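The man who runs the Murkham Signs page agreed to talk on the condition I didn't use his name, so I haven't. He has 2000 followers, and most of them want to know what the lights over Van Dusen Ridge mean.

He says they line up with the Pleiades. I asked him which lights.

"The ones people saw in August," he said. "There were five of them, same spacing, same tilt. You can lay one over the other."

He sent me the overlay. It does fit, after the star map has been turned on its side and two of the Pleiades left out. I put this to him and he was patient with me. "The old maps were turned too. The people who drew them weren't using our north."

Which people? He named the Tametti, a hill culture I could find in one self-published book and nowhere else. The book says they buried their dead facing a star that would "return in fives." He has read it so often the cover has come off.
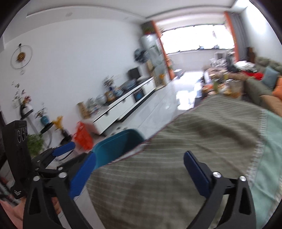 An olive-green striped blanket with a fringed edge.

We got on to the fires. Van Dusen had up to 105 lightning strikes in one night, he told me, and he reads that number as a message. I said it read to me like a storm. I also asked where the number came from, and he said a follower had posted it.

"You want a source for everything," he said. "The sky is the source."

I do want a source, and so, I'd guess, would anyone being told to leave town by 19th August, the date his page was giving out when we spoke. He told me he never tells anyone to leave. I read him a post that said "if I had kids in the valley I would be gone." He said that was a feeling.

To be fair to him, he isn't selling anything. There was an ad for Visico water filters down the side of the page for a while, and he says he took it off when readers complained about the colour. He answers every comment himself, often past midnight.

I asked what he would say if the date came and went.

"Then we counted from the wrong star," he said. "It's happened before."

How many times before? He had to think. Two, he said, maybe more if you count the eclipse.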